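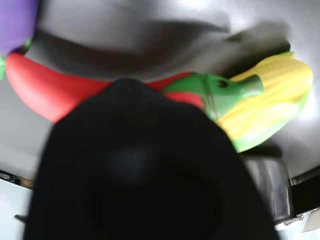 Robot Software Developer – Grasp Planning and Wrist Camera Perception

Wuteck
Location: Maltley (on site, with some work from home by arrangement)
Type: Full time, permanent
Openings: 2
Reports to: Manipulation software lead
Start: August, or earlier if you are free

The job

Wuteck writes the software that sits between a camera and an arm. Our main product, Zamfir, is a planning and control stack for picking small items from clutter. It takes colour and depth frames from a wrist camera, proposes grasps, checks them against the arm and its surroundings, and streams joint targets to the controller. Avico is the tool we use to record, replay and label runs.

We are hiring two developers for the manipulation group. One will lean toward perception and the other toward planning and control. Both will work across the boundary, as most of our open bugs live there.

Our benchmark work uses toy vegetables. They are cheap, easy to replace and hard enough to be useful: a glossy red pepper throws highlights that upset depth, and a corn cob has ridges that give a poor estimate of the surface normal. The gripper also hides part of the target during the last stretch of every approach and throws its own shadow over the work surface. Much of the current work is about what the planner should believe during that stretch.

What you will work on

Perception
– Segmentation of partly hidden objects from a close, moving viewpoint
– Masking the gripper out of the wrist view, including when it is out of focus
– Keeping a stable object estimate between the last clear view and contact
– Hand-eye calibration, and detecting when it has drifted

Planning and control
– Grasp ranking under uncertain pose
– Collision checks against bin walls, rims and neighbouring items
– Replanning during the approach without stopping the arm
– Force limits and recovery after a missed or slipped grasp

Tooling
– Replay of recorded runs in Avico, with the planner in the loop
– Regression tests. The current suite has 941 recorded grasps and takes too long to run. Cutting that time will be one of the first tasks for whoever takes the planning role.
– Labelling aids, so that a person corrects a mask instead of drawing it

The stack is C++ for anything in the control path and Python for training, analysis and most of the tooling. Everything runs on Linux. Code is reviewed before merging, and changes to the control path need a second reviewer and a run on hardware.

What we need from you

– Solid C++ or solid Python, and a willingness to work in the other
– Experience getting software to run on a physical arm. Simulation alone is not enough for this role, but a student project on real hardware counts.
– A working grasp of rigid body transforms, camera models and basic estimation
– The habit of reading logs before changing parameters
– Clear written English. Design notes are short, but they are required.

Useful but not required

– Motion planning with time limits
– Training and deploying segmentation or depth models
– Real-time Linux
– Work on force or tactile sensing
– Any experience maintaining a test suite that other people depend on

A degree is not a requirement. If you have one, list it; if you learned the work some other way, tell us how.

Hours and conditions

The standard week is 37.5 hours, with core hours from 10 am to 3 pm. Hardware time is booked in half-day blocks, and you should expect to be in the lab for at least three days of the week during your first months. After that the split depends on what you are working on. There is no on-call roster.

We pay a relocation allowance of up to $3,000 against receipts, and each developer has $2,000 a year for training, books or conference travel. Four weeks of annual leave, plus the shutdown at the end of the year. The salary band is sent to every applicant who reaches the first call, before the call takes place.

How to apply

Send a résumé and a cover note of no more than one page through the careers form. State which of the two roles you prefer, or that you have no preference. In the note, describe one fault you traced on a real robot: what you saw, what you first thought it was, and what it was in the end. We read this part first.

Links to code are welcome. Please do not send code that belongs to a past employer.

Steps after that:
1. A 30-minute call with two people from the group
2. A paid exercise using a recorded run from Avico, done at home over one week
3. A half day on site, including time with the arm
4. Offer or a written reply either way

Applicants must have the right to work in the country by their start date. If you need an adjustment at any step, including step-free lab access or a different format for the exercise, note it on the form.

Applications are read as they come in, and the posting will be taken down once both roles are filled.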